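**Small gears, slow evening: a thread about the Zetier reducer**

1/ I promised to write about the planetary gear set, so I make a thread of it. I live in Semness, I am not an engineer, and my English comes from manuals. Please correct my gear words if they are wrong.

2/ Zetier is the name I gave to this project. It is a small reducer for the winding drum of my garden shade. The old one was a worm gear and it made a terrible noise every time the sun went away.

3/ The principle is very nice. A sun gear in the middle, three planet gears around it, and a ring gear with teeth on the inside, which is fixed to the housing. The planets ride on a carrier, and the carrier gives the slow output.

4/ My ring has 56 teeth and my sun has 28. With the ring fixed, you divide 56 by 28, you get two, and you add one. So the ratio is three to one. When the motor makes 300 turns in a minute, the drum makes 100. I like this kind of calculation very much.

5/ The carrier is the flat white disc with the big round hole. I put it together with the planets before the ring comes near, and I look how the gears sit at the rim. One gear looks more silver, another one darker and more gray.

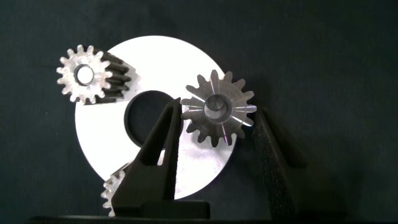
6/ One reply to the last post asks if the planets must all come from the same batch, as the poster's own set made a clicking noise once in every turn of the carrier. I think it is wise, yes. If one planet is a little bigger, it takes most of the load and the other two are on holiday.

7/ But please check also the simple things before you buy new gears. A clicking once per turn was, in my old set, a small piece of dirt between two teeth of the ring. I had already ordered a second ring from Bang when I found it. Now I have two rings.

8/ Bang is the tool shop behind the bus station here. They have drawers up to the ceiling and the drawers are labeled by hand. For gears they want to know module, number of teeth, bore and width. If you come with only a photo on your phone, they send you home to measure.

9/ About measuring the bore: measure it in two directions. A bore can be a little oval, and with one measurement you will not notice. I write both numbers on paper tape and put the tape on the bag. When the numbers are different I take another gear.

10/ The order in which I work:

- wipe every gear with a dry cloth
- first planet on the carrier
- second planet, then turn both with a finger
- third planet
- sun gear
- ring over everything

11/ With two planets everything feels easy, and you become proud too early. The third planet is the real test. When the spacing is good, the sun slides between them without force. When you need force, something is wrong and you should stop.

12/ There is a rule for the spacing. Add the teeth of the sun and the teeth of the ring, and divide by the number of planets. It has to be a whole number. For me it is 28 plus 56, divided by three, and the answer is 28 again. So three planets can sit with equal distance, like a triangle around the rim.

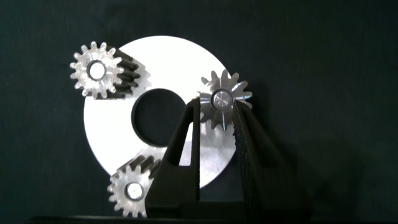
13/ The side clearance is the next thing. A planet must turn freely and it should also not walk from left to right. I use thin washers. Too many washers and the ring touches the gears only on a part of the tooth, and this you see later as a bright line of wear.

14/ Grease. I use Clullix, the soft one in the gray tube. I put a very thin layer on the teeth with an old brush and turn the set by hand, then I look again. The first time I filled the housing completely and the grease came out at the shaft for many days. My shade had spots and my wife was not amused.

15/ Grease comes only after the dry test. If you grease first, everything feels smooth, also the mistakes. Dry metal is more strict with you.

16/ A word about the surface, as I think it is half of the work. I prefer a dark, dull, gray one. A light part is easy to see on it and it does not shine back at me under the lamp. Before, I worked on the kitchen table with the pattern of little stones, and one washer is probably still living there.

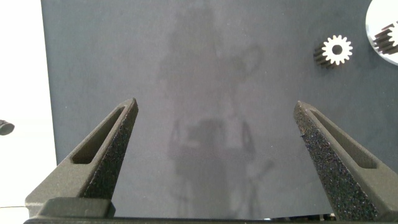
17/ I also like it flat with no seams. Small parts love a seam. If you can only have a table with boards, put something over it and pull it straight, so that there are no folds where a gear can roll under.

18/ The lamp should come from the side. Then every tooth has a little shadow, and a damaged tooth has a different shadow than its neighbors. From directly above all teeth look equally good, and this is not true of teeth.

19/ Small correction to post 9. I wrote to take another gear when the numbers are different. I mean when they are different more than your caliper can be wrong. My caliper is a cheap one and it has its own opinion on cold mornings. Thank you for the two messages about this.

20/ The weight of the finished set with housing is 268 grams on the kitchen scale. The old worm gear was heavier, but I did not write down how much, so I can only tell you that my hand remembers it.

21/ Somebody wanted to know about printed gears. For a shade I think they can work well. I took metal as it stands outside all summer and in August the box becomes very warm. If you print the planets, make the first one alone and measure it, and only then make the others.

22/ For the dark surface I can give one more piece of advice. Brush it before you start, always in one direction, toward yourself. Metal dust is the same gray as the background and you will not see it, but the gears will find it. 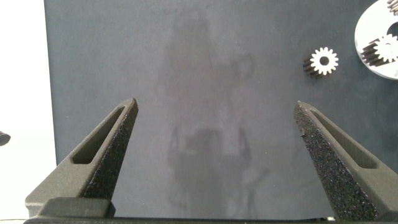

*Dark blue-gray work surface, very bright white on the left side.*

23/ Still open: the seal on the output shaft. The one I have is too stiff and the motor starts with a small jump. I will try a softer one from Bang, and if it is the right diameter I will write the number under this post.

24/ And if you know the correct English word for the play you feel when you turn the shaft a little back and forth, is it "backlash" also for the complete gearbox, or only for two gears? My manual uses both "backlash" and "lost motion" on the same page.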